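Forkitz Forums > Home & Family > Toys, Clutter & Storage

Thread: Sorting toys by color vs by type - please talk me out of it (or into it)

busybrickmom
Posted 2019-02-28

OK so I have finally cleared the whole playroom floor and everything is in one giant heap on a bedsheet. My plan was to sort by type like a normal person. Blocks with blocks, balls with balls, cups with cups. Then my sister-in-law came by and said her preschool room does it all by color and the kids put everything away themselves in the time it takes to sing one song. I have three kids, the youngest is 2 and the oldest is 8, and I would love to hear from people who have lived with either one for more than a week.

What I've got is mostly small stuff. Bricks, stacking cups, wooden cubes, a ton of balls, random lids and sticks that belong to sets we lost years ago. I bought 15 of the clear Hosley bins on clearance so please don't tell me to buy a shelf unit, the bin money is spent lol.

tidyish_in_ohio
Type. Always type. We tried color the summer before last and it lasted until somebody wanted to build something. You know what you need when you build? Bricks in more than one color! My son had five bins dumped out on the rug in under a minute and I was back where I started, only now with extra bins to step over.

marblejar
Gonna disagree with tidyish here. It depends what they play with. If it's all one building system then sure, keep it together. But if it's a pile of odds and ends like OP is talking about, type sorting falls apart because you end up with a bin for "cups" with four cups in it, a bin for "cubes" with one cube in it, and then a monster bin called "other". Our "other" bin was the size of a laundry hamper. I hated that bin.

Color takes everything. There is no "other" in color. Well, there's clear plastic, but we toss that in with white.

tidyish_in_ohio
And what do you do with stuff that's two colors?

marblejar
Whatever the kid says it is. I don't argue with a preschooler about whether something is orange.

playroomdad
Been through this with mine and also with the Sunday toddler room at our church, where I do setup. What worked for us was neither one at first. I'd put out a small handful of things on the table, let them move stuff around for a while, and watch how THEY sorted it. Half of them go by color without being asked. The other half make families, like the big ball is the dad and the little blocks are the kids, and there's no bin system on earth for that.

A low table is so much better than the floor for this. Soft top if you can get it, felt or a blanket pulled tight, so the balls don't shoot off and the noise doesn't make you crazy.
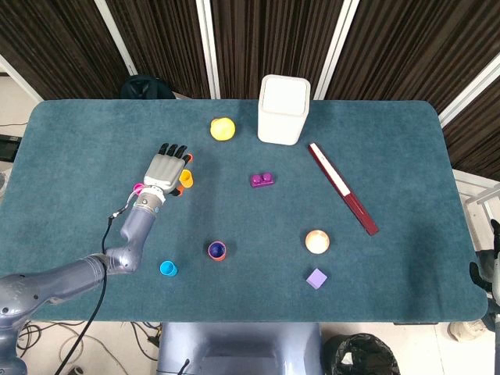 Mixed sets are the way to go for a first try, and I mean really mixed, shapes and colors both. If everything you put out is a brick, they can't show you anything except color. I like a spread along these lines, with a yellow ball, a magenta brick with the two studs, a lavender cube, a few small cups and that long red stick with the white stripe, because each one could go a couple of ways. Does the stick go with red or with white or off by itself? The nested cup with the orange rim and the blue-purple inside is the one that would start a fight at my house. And do it on a plain table top so the pieces stand out. Once you've seen which way your own kids lean, label the bins to match and quit worrying about what the preschool does.

busybrickmom
Ooh I like that. So basically let them pick the system. My middle one is for sure a families kid, everything has a mommy. The oldest is going to want charts.

Do you limit how much goes out at one time? Mine will take a handful and then go get the other ninety handfuls.

playroomdad
Yes, whatever fits on the table with elbow room. The rest stays in the closet with the door shut. Then swap things out when they get bored. I swap too often according to my wife.

rakena_fan_22
Coming at this from a different spot, my daughter is colorblind (yes, girls can be, we were surprised too) and color bins were a disaster in her kindergarten room. She was putting stuff in the wrong place every day and feeling bad about it and the teacher thought she wasn't listening. So if you go with color, at least put a picture or the word on the bin too. We have the Rakena labels with the little pocket, you can slide a drawing in and change it whenever.

marblejar
OK that's a really good point and I hadn't thought about it at all. Word labels on ours as of tonight.

tidyish_in_ohio
Or, hear me out, sort by type :)

marblejar
You never quit lol

grannyknits
I raised mine with one toy box. One. Everything went in and the lid went down. They're all grown and can find their own socks. I do think we make this harder than it has to be.

busybrickmom
Granny I would LOVE one box but the 2 year old climbs in and throws everything out over her head, it's like a fountain.

grannyknits
Well mine did that too sweetheart. Then they got tired and had a nap.

tidyish_in_ohio
Serious question for playroomdad, what do you do about the small stuff with a 2 year old around? Some of those little cups and things make me nervous depending on the size.

playroomdad
Anything that fits through a toilet paper tube goes up high, no exceptions. The usual stacking cups are fine by that test but check your own, especially mystery pieces from lost sets. OP mentioned lids, I'd go through those first. For the toddler room we only put out chunky stuff and I check the bucket before every session.

busybrickmom
Good call, just went through the heap with a tube and pulled out a whole sandwich bag of things. Some I didn't even recognize. There was a tiny shoe?? We don't own any dolls.

rakena_fan_22
There's always a tiny shoe.

quietcorner
Has anyone used the Busley trays, the flat ones with the dividers? Thinking about them for the table part, so the kids can sort into sections and then I just tip each section into the bin.

marblejar
Had them. They're ok. The dividers pop out if a kid leans on them and ours did nothing but lean. We went back to muffin tins, which cost me nothing and don't fall apart. Only thing is balls won't fit.

quietcorner
Muffin tins! Of course. I have two I never bake with.

busybrickmom
Update for anybody still reading. Did the table thing after lunch with an old green blanket safety-pinned underneath. Oldest sorted by color, then by size, then asked for paper. Middle one made a family and a second family that's mad at the first family. Littlest sat on the ball.

So I'm going color for the little odds and ends, with pictures on the labels, and ALL the bricks in their own two bins so tidyish can sleep at night. Balls are going in a net bag on the back of the door. I still have three bins left over and I'm not telling my husband.

tidyish_in_ohio
I'll take the bricks as a win.

grannyknits
Put yarn in the extra bins.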